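3.2 Storage and sorting of returned parts

Last updated: July

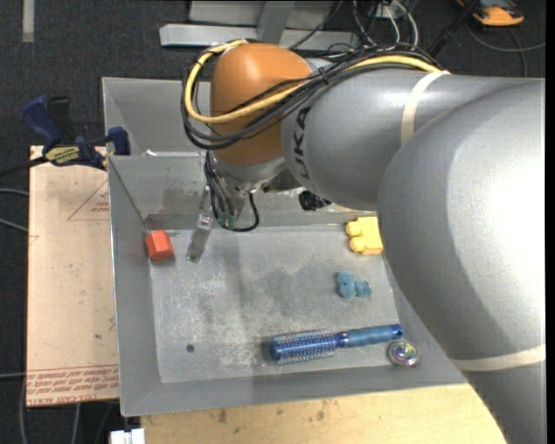
Parts returned by customers reached the Milton warehouse in mixed loads. Staff had no way to tell which items could be resold until each one had been checked by hand, and most of the delay recorded in our study came from this step. Figure 3 shows a metal bin at a work cell.

We compared two ways of handling the returns. Under the first, used at Milton, items stayed in the order in which they arrived. Under the second, used at the Gimley site, they were split by size before anyone inspected them. Both sites sold through the same dealer, Contreras, and used the same return form, so the kinds of parts they received were much alike.

Figure 3. Metal bin with a KUKA robot arm reaching over it.

Splitting by size shortened the wait for small items. Fasteners, seals and brackets were back on the shelf in four days at Gimley and in five at Milton. Large items showed no gain. Housings and long shafts took the same time at both sites, mainly because they had to be held for a second inspector who worked only on Friday.

The return form also caused trouble. Customers often left the "reason" line blank or wrote a single word such as "wrong." Clerks then called the dealer, and these calls were not logged in Nastero, the stock program used by both warehouses. Our figures for clerk time are therefore too low, and we did not try to correct them.

Damage in storage was rare at either site. The cases we did find involved painted parts placed in bare bins without paper between the layers. Section 4 takes up the cost of packing material and the way it was charged to each site.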